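Savau Open Bin, Gray

An open-topped bin for household odds and ends: squeeze bottles, scrub brushes, cleaning cloths, long-handled utensils. There is no lid to lift or put away. Set it under a sink, on a utility shelf or at the end of a workbench and drop things in.

The floor is flat, so bottles can lie on their sides and brushes with long handles fit next to them. The bin holds up to 16 kg and weighs 700 g empty. It ships in one piece with no assembly.

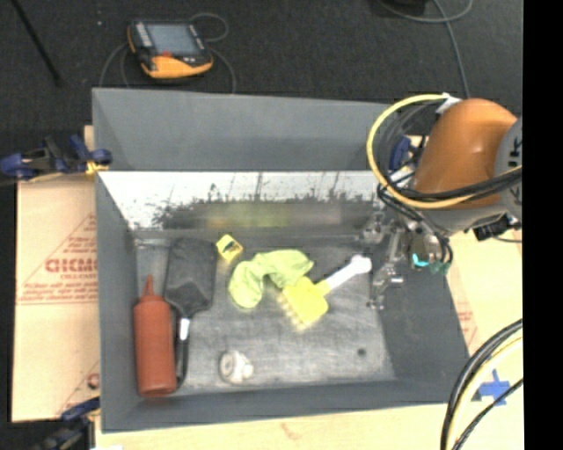

Cleaning is simple. Take everything out, wipe the floor and walls with a damp cloth and a little dish soap, then dry with a towel. Do not use steel wool. The floor will pick up scuffs with regular use. These do not affect how the bin works and are not covered by the warranty.

Small items tend to slide to the corners when the bin is carried. The Dusten divider (sold separately, 125 mm tall) keeps them to one side. It fits all Savau open bins made after January and lifts out for washing.

Contents are not included. Orders of more than 210 bins ship by freight. For a quote, write to Garnet Marchand in trade sales and include your delivery address and the number of bins you need.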